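Staining and care of stone worktops in small cafes
Group project report, Materials in Use module
Said Hajji, Walid Mahasneh, Njål Solberg
Handed in 4 November 2025

Why we picked this

Said works weekends in a cafe and the owner keeps complaining about the counter. Marble, looks lovely, marks if you so much as look at it with a lemon in your hand. We wanted to know if that is just how marble is or if people are cleaning it wrong. Both, mostly. More on this further down.

Original plan was to compare marble, granite and slate. Slate got dropped in the second week. Only one place we asked had it and they stopped answering emails. Granite stayed in but the granite part is short.

Background

Marble is mainly calcite, calcium carbonate. Acids react with it. Vinegar, lemon juice, wine, cola, tomato, a lot of bathroom cleaners. The surface dissolves a tiny bit and goes dull, and this is called etching. Etching is not the same as staining. A stain is something that has soaked in, oil or coffee or rust. An etch is damage to the stone itself so no amount of scrubbing gets it off, you have to re-polish. Nearly everyone we spoke to used "stain" for both and this caused us real trouble in the questionnaire (see Problems).

Granite is mostly quartz and feldspar and doesn't react with kitchen acids in the same way. It can still take in oil if unsealed.

Sealers. Most of the ones sold for worktops are impregnating, they go into the pores and slow liquids down. They do not stop etching. We read this in three different places before we believed it, because the cafe owners were all told the opposite when they bought theirs.

Colour and veining also matter for how much people notice. The veins in marble come from impurities, clay and iron oxides and so on, that were in the limestone before it was changed by heat and pressure. Iron gives the yellows, browns and rusty reds. On a strongly veined slab a tea mark can hide for weeks. On a plain white area it is the first thing a customer sees.
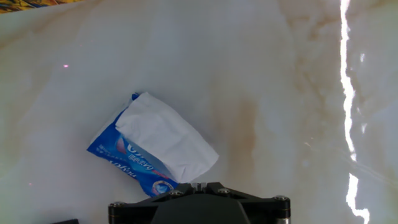
Section 3: Method

Two parts.

Part one, questionnaire. Sent to cafes and bakeries through the Buvum traders list, and Walid took paper copies round on foot to the ones near college. Questions on type of stone, age, what they clean with, whether it was sealed, what marks they get and what they do about them. Also one open box at the end which was the most useful bit.

Part two, drip test. The stone yard at Pikodmont gave us offcuts of a white marble and a grey granite for nothing, thanks to Birger Nordin there who also cut them to size. Each offcut was split in half with masking tape. One half sealed with two coats, left overnight, other half left bare. Then we put on drops of: lemon juice, white vinegar, espresso, olive oil, red wine, turmeric in water. Left for five minutes, half an hour, and overnight. Wiped with a damp cloth. Polish was measured with the gloss meter from the paint lab, before and after, same spot each time (marked on the tape).

Cleaning after the test was warm water and washing up liquid first. If the mark was still there we used a poultice of bicarb and water under cling film for a day.

Section 4: What we found

Marble, acids. Lemon juice dulled it in five minutes, sealed or not. You could feel it with a fingernail after overnight. Vinegar the same but slower. Wine did both things at once, a dull ring and a pink tint inside it. The poultice took most of the pink out and left the ring.

Marble, oil and coffee. Big difference between the halves here. Unsealed side, oil left a dark patch that the first clean did nothing to. Sealed side wiped off at five minutes and half an hour, faint shadow after overnight. Coffee was less dramatic than expected. Turmeric was the worst of everything for colour and we never got it all out of the bare half.

Granite. No drop in gloss that we could measure from any of the acids. Oil darkened the unsealed half a bit and then faded over the following week on its own.

Questionnaire. Most places clean with whatever spray is under the sink, and several named ones with citric acid in, on marble, every night. The person at Rennie bakery wrote that their counter "went off like milk" in its second year. They had switched to a limescale spray in January of that year. We can't prove it was the spray but the dates fit. Hardly anyone had resealed since the counter was fitted. A couple didn't know it was something you do.

The Ferano cafe was the odd one out, their marble is old and they like it worn. Quote from the open box: "it's a table, people eat off it". Fair enough.

Cost

We priced up two options for a short counter. Professional re-hone and reseal came to 822 pounds on the only written quote we got. Doing regular sealing yourself and swapping to a pH neutral cleaner came to far less over the same period but somebody has to remember to do it. Njål made a spreadsheet for this, it is in appendix B.

Problems

The stain/etch mix up. Question 6 asked "what stains do you get" and people put both kinds, so we couldn't separate them properly. Should have asked if the mark was darker or duller then the rest.

Gloss meter ran out of battery halfway through the overnight readings. Wine on granite was taken a day late.

Only one type of marble and one sealer. A denser or more porous marble might behave diffrently.

Our tutor Taha Ait Ali pointed out that a drop sitting untouched overnight isn't how a cafe works. Spills get wiped. True, but under a coffee machine or a syrup bottle they don't, and that is where most of the complaints were from.

Recomendations

Neutral cleaner, no vinegar, no limescale spray on marble. Reseal when water stops beading. Boards or trays under anything with lemon in it. If the counter is going in new and the owner hates marks, granite.

If we did it again we would do honed marble next to polished. Birger says etches show far less on a honed finish and we ran out of time to check.

Appendix A questionnaire, appendix B costs, appendix C gloss readings (wine on granite marked with a star)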